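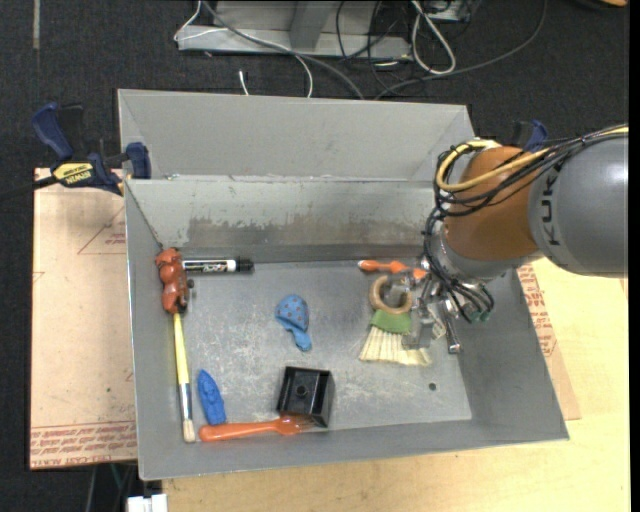 A stopped arm is a result. Log it as one.

Opinion, October 26, 2019
By Hazel Zamora

Our picking cell at Jivberg ran 993 grasp attempts in its last block of testing before the fault. The summary sent upstairs gave a success rate and left out 16 protective stops. They were removed under a rule that everyone in the group had agreed to, me included: a trial that ends in a stop is void, the operator clears it, and the trial is repeated. I now think the rule is wrong, and that most labs doing bin picking are using some version of it.

The fault itself was small. On attempt 549 the arm went down along the right wall of the bin for a brush lying flat. The planned approach was clear of the wall by a margin that looked fine in the planner. The gripper's wiring was not in the planner. A loop of it caught between a finger joint and the sloped metal, the arm kept descending, and the force limit tripped. Kaj Vestergaard was at the pendant. He backed the arm out, looked at the wires, saw nothing broken, and restarted. The trial was void by the rule, so the log holds a time stamp and the word "cleared."

Over the following attempts the gripper's position feedback began to drop out for short periods. The controller read a dropout as an open hand. On one of these the fingers were closed on a brush handle, and the arm moved at transfer speed toward a place pose it should never have been allowed to start. It hit the rim. No one was inside the marked area. The bin was clamped to the table and stayed put, and the damage came to one finger and one connector.

Harpreet Carrier, who did the teardown, found insulation worn through at the point where the loop had been pinched. She also went back through the stops and found that 10 of them had occurred within a hand's width of the same wall. Any one of them is noise. All of them together are a map of where the collision model is incomplete, and we had thrown the map away in order to keep the denominator tidy.

The usual defense of voiding is that a stop says nothing about the grasp policy. Ásdís Hauksdóttir has made this case to me several times and makes it well. If the wiring snags, the policy did not choose badly, and charging it with a failure muddies the comparison between two policies. I accept that for a paper comparing two policies. A cell, however, is a policy plus a gripper plus a few feet of cable, and the part that fails first is usually the one nobody is comparing.

A second defense is that the stop worked. The limit tripped, the arm halted, the safety function did its job. This is true of attempt 549 and it is the more dangerous argument of the two. A protective stop is the last layer. When it is used 16 times in one block, the layers above it are missing or badly set, and the operator becomes practiced at clearing it. Kaj's restart took less than a minute. He was good at it by then, and the procedure gave him no reason to be slower.

I would change three things.

First, every stop counts as a failed attempt in the headline number. A second figure with stops excluded can be printed next to it for anyone who needs it.

Second, the log entry for a stop must carry the joint positions and the measured force, and the restart should be locked until it does. Our controller already had these values. We did not write them down.

Third, cables belong in the collision model. A crude envelope is enough – a fat cylinder around the wrist and another around the gripper body. It will cost reachable poses near the walls, and the success rate on objects in the corners will fall. That fall was always there. We were paying for it in stops.

Loss of gripper feedback should also force a halt by itself, and ours does as of the current build. I do not list it with the others because there is no argument about it.

The block will be rerun in March with the new log format.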